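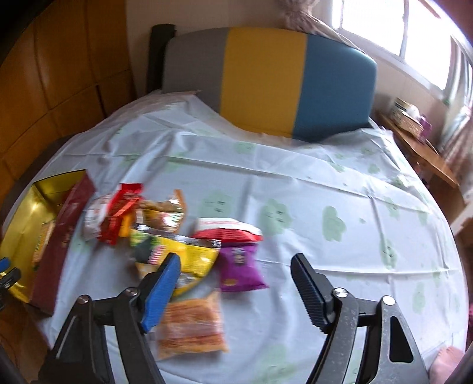

A hand-held gripper, open over a bag of crispy sticks and other snack packages on a plastic-covered bed.

From the Packing Line to the Spare Room

For most of its history, Skoltden has hired people to stand at a bench and fill boxes. The company packs mixed snack assortments for offices and hotels from a single plant in Nundisow, where 296 employees work across two shifts. Last July it began preparing for robot arms on the line it calls Bansal, and the jobs of the people who staff that line began to change.

The arms are run by Vikex, a control system that learns to handle goods from recordings of people handling them. Bags of chips and sticks are difficult material. They slide, they crumple, and a grip that suits a stiff carton will crush what is inside a pouch. Skoltden decided that its own packers should make the recordings, and invited them to apply.

Those selected were given a hand-held gripper and a supply of ordinary packages. Much of the recording is done at home. A packer spreads the packages over a bed, a table or a kitchen counter, picks them up one after another, sets them down again and rearranges them. The varied surroundings are part of the program, as the system performed poorly when all of its recordings came from the same steel bench.

Dindo Mercado packed on the Bansal line for 4 years before he joined the program. He describes the first weeks as slow and somewhat uncomfortable.

"With my hands I never thought about where a bag was heavy," he said. "With the gripper I have to plan. If you take a bag by the corner, it swings, and then everything in the recording after that is wrong. I went home with a sore wrist and I was not sure I wanted to continue."

The company has since shortened recording sessions and introduced a rest period between them. Participants keep their former hourly rate and are paid for setting up and putting away. They may return to the plant on request, and several have done so, citing the company of colleagues and the difficulty of keeping a room free at home.

By the spring, the program had collected 2206 accepted recordings. A further 363 were set aside, chiefly because a package had been dropped or hidden by the operator's arm. Participants review the rejected recordings with a supervisor, a practice that was added after packers complained that their work was being refused without explanation.

The effect on employment remains the subject of discussion between management and staff. Skoltden has stated that no position on the Bansal line will be removed this year. It has made no commitment beyond that date, and employee representatives have asked for one in writing. They have also asked that recording be classified as skilled work, with a pay grade of its own.

Mr. Mercado supports both requests. He now trains new participants two days a week and spends the others recording. The next group of packers will begin once the talks on grading have closed.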